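About > Our Shop > Sorting and Supply

Home Parts Schools Visit Contact

About Carby & Jatton

We started out in a single rented garage on Atley Road, with 44 coffee cans of odd nuts and a very patient landlord, and we still get a little silly over a tidy bench. These days we supply small hardware to repair shops and classrooms all over town - and yes, we'll happily sell you just one nut if one is all you need!

Every mixed lot gets sorted before it's put on a shelf. A blue compartment tray keeps the round nuts and the hex nuts in cells of their own, and a perforated steel tray sits right up against it, ready to be filled.

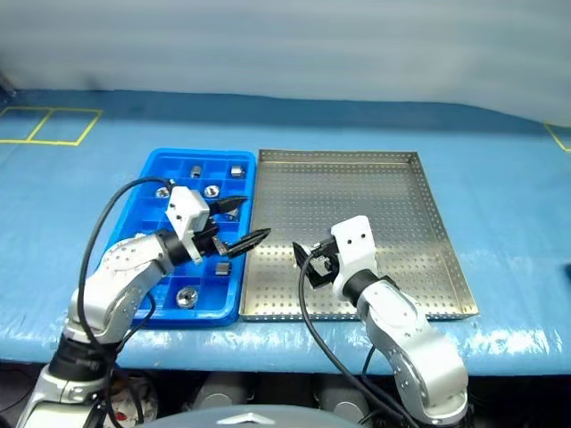
Come and See Us

Drop by the counter any time before 5, bring the old part along if you have it, and we'll look for a match together.

Print this page | E-mail this page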